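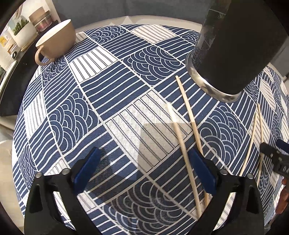 Deisy Urrego 回信说，她不同意把“上床”和“熄灯”合并成一个时间点，孩子躺下以后还要讲故事、要水、找玩具，这一段恰恰是家长抱怨最多的，合并以后就看不见了。她建议恢复两列，旧数据能拆的拆，拆不开的标缺失。

2026年9月3日，星期四

课题：睡前流程卡与倒计时提示，家庭记录整理

接受上面的意见。记录表改为三个时间点：
T0 家长第一次提出该准备睡了
T1 孩子躺到床上
T2 熄灯，家长离开房间
T1到T2之间孩子叫人或下床，每次记一笔，原因写在备注栏，不做归类，归类由我们统一做。

八月的表已全部录入，共478条夜间记录。其中61条没有T2，多数是家长陪着一起睡着了，第二天补填时写“不记得”。这部分不插补，计算T0到T1时照常使用，计算T1到T2时剔除。

Zekier组（只用流程卡）与Prusen组（流程卡加倒计时）的初步对照：

T0到T1：Prusen组中位数短9分钟。差距集中在上学前一晚，周末两组几乎重合。周末T0本身就晚，孩子已经困了，提示方式可能不起多大作用。待查。

T1到T2：两组看不出差别。倒计时在躺下时就结束，后面没有任何提示，这个结果不意外。

叫人次数：Prusen组略高。先不解释。有两户家里是兄弟同屋，哥哥说话会把弟弟引出来，记录表没有区分是谁先叫的。新表加“同屋”一栏，填有或无。

流程卡本身的问题：
1. “刷牙”与“上厕所”的顺序各家不同。固定顺序的版本家长会跳着用，孩子随即指出顺序错了，争执从这里开始。改为可以拆下重排的卡片，开始之前由孩子排好，开始之后不再改动。
2. “收玩具”放在第一张，耗时最长，波动也最大。有家长把它挪到晚饭前，T0到T1明显变短，但这等于改变了测量区间。凡挪动过的，从挪动当晚起另作标记，不与原数据合并。
3. 最后一张原来写“睡觉”。Giraldo版改成“躺好听故事”，孩子对它的抵触较小。仅有家长口述，没有对照，暂时不写进小结。

倒计时器（Resness）：
默认时长8分钟，对四岁组偏短，孩子常在换衣服时听到铃响，之后就停在原地不动。家长的处理不一致，有的重新计时，有的改为口头催促。重新计时的那几户，后面几晚孩子会等第二次铃。下一轮规定只计一次，铃响之后家长不评论，按卡片继续往下走。时长由家长在第一晚之前选定，整轮不变。
铃声音量有两档，低档隔着浴室门听不清。说明页补一句：放在孩子所在的房间。

关于奖励贴纸：协议里没有，但至少三户自行加了。已去信询问开始日期。没有答复之前，这三户只进描述统计，不进组间比较。问询措辞保持中性，避免家长以为做错了事而把贴纸撤掉，中途撤掉比一直保留更难处理。

录入时发现的错误：
跨零点的T2被表格算成负值，公式已改，旧表重新跑过一遍。
一户把T0和T1填反，连续一周，已和家长核对后对调，原始扫描件保留。
备注栏里出现孩子全名，统一替换为编号。今后收表当天处理，别攒到月底。

待办：
新版记录表发给Deisy过目，确认两列的定义措辞。
拆旧数据：只有合并时间点、备注里又写明讲故事时长的，可以倒推T1，倒推值单独着色。
可拆卡片打一套样张，边角磨圆，背面魔术贴试粘在冰箱门和木门上各一周，看会不会掉。
开学后作息变动大，前两周的数据照收，是否纳入分析等看过分布再定。
给家长的短信提醒由晚上改到早上发。晚上收到时多半正在哄睡，回得少，早上补填T2的准确度需要另外评估一次，方法还没想好。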